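第3章 台所という難問

九月の土曜日、私はグレルンベルグにあるオヴァンス社の公開日に出かけました。本当はこの章を数式から始めるつもりだったんですが、あの日見たもののほうがずっといい入口になると思うので、少しだけおつきあいください(数式は3.2節でたっぷり出てきます!)。

案内してくれたのは技術者のセンガ・レイングさん。最初に連れていかれたのは、立派な産業用アームの前でした。同じ部品を一日に3,270回つかむそうで、見ていて気持ちがいいくらい速いんです。でも私がいちばん長く居座ったのは、その隣の、調理台を使った実演のほうでした。

トースターがあって、パンがあって、食器がある。どこの家にもありそうな朝の台所ですよね。ところがレイングさんいわく、「ここの練習にはもう200時間かけました。隣のアームは半日で済んだのに」。

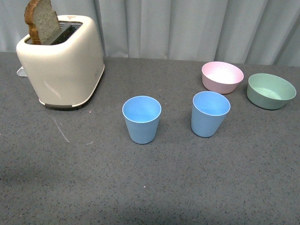 なぜそんなに差がつくのか、帰りの電車でもずっと考えていました。工場の部品はいつも同じ場所に同じ向きで届きます。台所のコップは、誰かが置いたところにあります。パンは一枚ごとに形が違い、強くつまめばつぶれてしまう。この章では、まず物の位置と向きをどう表すかを学び、それから「つかむ」とはどういう計算なのかを考えていきましょう。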